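Questions fréquentes – Locations meublées Lomusbridge

Dernière mise à jour : 8 avril 2024

Vous trouverez sur cette page les réponses aux questions que nous recevons le plus souvent avant une réservation. Elles valent pour nos deux résidences, Arnau (centre-ville) et Stomside (côté port). Pour un cas particulier, écrivez à Noémie Mallet, au service des réservations.

AVANT DE RÉSERVER

Quelle est la durée minimale de séjour ?
Sept nuits à Arnau, quatorze nuits à Stomside. En juillet, le minimum passe à quatorze nuits dans les deux résidences. Les prolongations se demandent au plus tard cinq jours avant la date de départ prévue et dépendent du planning.

Quels types d'appartements proposez-vous ?
Des studios, des deux-pièces et des trois-pièces. Les deux-pièces d'Arnau font environ 50 m², balcon non compris. Ceux de Stomside sont un peu plus petits, mais tous ont une vraie cuisine séparée. Le plan de chaque appartement est joint au devis.

Peut-on choisir la configuration des lits ?
Dans la deuxième chambre des trois-pièces, oui : un lit double ou deux lits simples. Le choix se fait à la réservation et ne peut plus être modifié dans les trois jours qui précèdent l'arrivée. Dans les studios, le couchage est fixe.

Acceptez-vous les animaux ?
Un chat ou un petit chien par appartement, à Stomside seulement. Un supplément de ménage de 34 euros est facturé une fois pour tout le séjour.

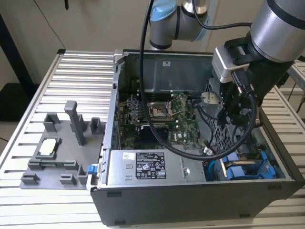
TARIFS ET PAIEMENT

Que comprend le loyer ?
L'eau, le chauffage, l'électricité, l'accès à Internet, le linge de lit et de toilette, ainsi que le ménage de fin de séjour. La taxe de séjour est en plus ; elle figure sur une ligne séparée de la facture.

Quel est le montant du dépôt de garantie ?
500 euros, quel que soit l'appartement. Nous prenons une empreinte de carte le jour de l'arrivée, la somme n'est pas débitée. L'empreinte est levée après l'état des lieux de sortie, dans un délai qui varie selon les banques.

Comment se règle le séjour ?
Un tiers à la réservation, le solde à l'arrivée. Pour les séjours de plus d'un mois, le loyer est payé au début de chaque mois, par carte ou par virement. Les chèques ne sont pas acceptés.

Mon employeur peut-il payer directement ?
Oui, sur présentation d'un bon de commande. La facture est alors établie au nom de la société et les frais personnels (parking, ménage supplémentaire) restent à la charge de l'occupant.

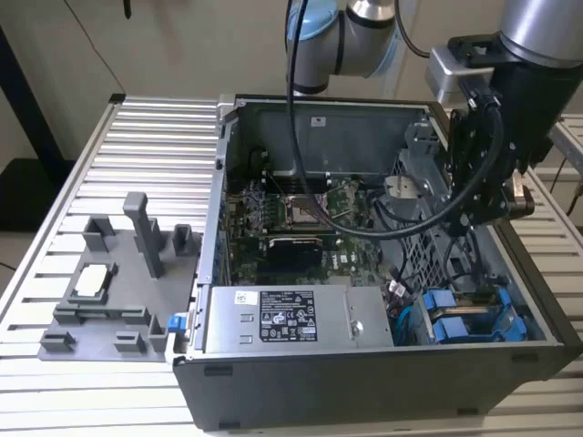 Quelles sont les conditions d'annulation ?
L'annulation est gratuite jusqu'à quinze jours avant l'arrivée. Passé ce délai, l'acompte est conservé. En cas de départ anticipé, les nuits restantes sont dues, dans la limite de sept nuits.

ARRIVÉE ET DÉPART

À quelle heure peut-on prendre possession de l'appartement ?
À partir de 16 h. Les départs se font avant 11 h. Si vous arrivez après 20 h, prévenez-nous la veille : les clés seront déposées dans un coffret à code et le code vous sera envoyé par SMS.

Y a-t-il un parking ?
À Arnau, l'immeuble dispose d'un parking souterrain à réserver en même temps que l'appartement. La hauteur est limitée à 2 mètres et les utilitaires n'y entrent pas. À Stomside, le stationnement dans la rue est gratuit, sauf le matin du marché.

SUR PLACE

La connexion convient-elle au télétravail ?
Chaque appartement a sa propre ligne fibre. Un bureau et une chaise réglable sont installés dans tous les logements, sauf dans les studios du rez-de-chaussée à Arnau, où la table de repas en tient lieu. Si vous travaillez à deux, demandez plutôt un trois-pièces.

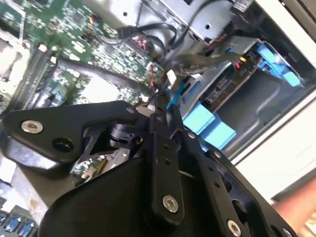
Une seconde table peut être ajoutée dans les deux-pièces, sans frais, à condition d'en faire la demande avant l'arrivée. Nous ne fournissons ni écran ni imprimante.

Où faire ses courses et manger à proximité ?
Une supérette se trouve au coin de la rue d'Arnau et reste ouverte le dimanche matin. À Stomside, le restaurant Khổng, au pied de l'immeuble, sert midi et soir et prépare aussi des plats à emporter.

Que faire en cas de panne ?
Appelez le numéro affiché à l'intérieur de la porte d'entrée. Pour une fuite ou une coupure de chauffage, quelqu'un répond aussi la nuit. Les autres demandes sont traitées le jour ouvré suivant.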